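Search this site Go

Running a Block Sorting Demo at an Open Day
August 2021

These steps come from the open day at our Astdale workshop, where Farzad Salehi ran the arm and Darlene Charbonneau looked after the visitors.

1. Bolt the arm down the day before and run the full routine 50 times. Write down every missed pick.

2. Set a flat wooden board on the table. Blocks stand steadier on it than on a surface full of holes.

3. Use blocks in plain shapes and strong colors. We mix cylinders, stars, a cube, a heart and a hexagon. Visitors like to call out the next one.

4. Spread them out. The gripper needs space to come down beside a block without knocking its neighbor.

5. Lay a printed marker flat on the table, clear of the board, and leave it alone. If somebody bumps it, calibrate again before the next group.

6. Mark the standing line with hazard tape on the floor. Keep one person on the stop button the whole time.

7. Slow the arm down. We ran at 18 percent of full speed. Small children still thought it was fast.

Each round takes around 5 minutes with questions. Let a visitor move the blocks between rounds, with the arm parked. Nermina Popescu has the sign-up sheet and the spare blocks if you want to borrow them for the March session.

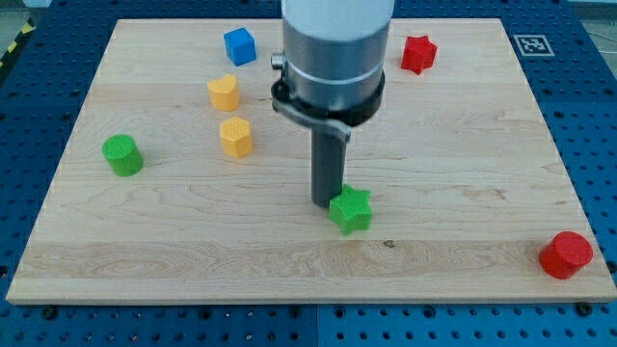 Contact | © Maseo | Back to top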